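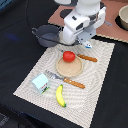
Hakent Wrist Bracket and Soft Fingertip Set: Review

2021-04-04

I bought the Hakent set in November to finish a tabletop arm I had been building in a shared workshop. The kit is a flat metal side bracket, a bag of screws and 2 pairs of fingertips. It cost $65 from Rakinance, shipping included.

Assembly

The bracket went on in one evening. The hole pattern matched my wrist without drilling, but the two screws nearest the gripper are hard to reach with a normal driver. Use a short hex key. The instructions are a single sheet and skip the cable routing completely.

In use

My test job is setting and clearing a place at the table: plate, knife, fork, a toy carton, a toy banana, a tomato. I ran it 112 times over the winter with the Morin control software and logged every drop. The fingertips dropped something in 12 of those runs, nearly always the fork. Flat handles lying on a woven mat are hard to get under, and the tips are a little too thick for it. Round things gave no trouble – the old bare tips used to push the tomato off the plate.

The bracket is stiff and has not shifted. I did have to lower the wrist speed near the cooking pot so the extra width would clear the rim.

Compared with the Fatside set

The Fatside tips I borrowed before this were thinner and better with silverware, but they came loose twice a week. I prefer the Hakent ones for long sessions.

Verdict

Good value if you mostly pick up rounded objects. Spare tips are sold only in pairs, and Rakinance was out of stock when I last checked.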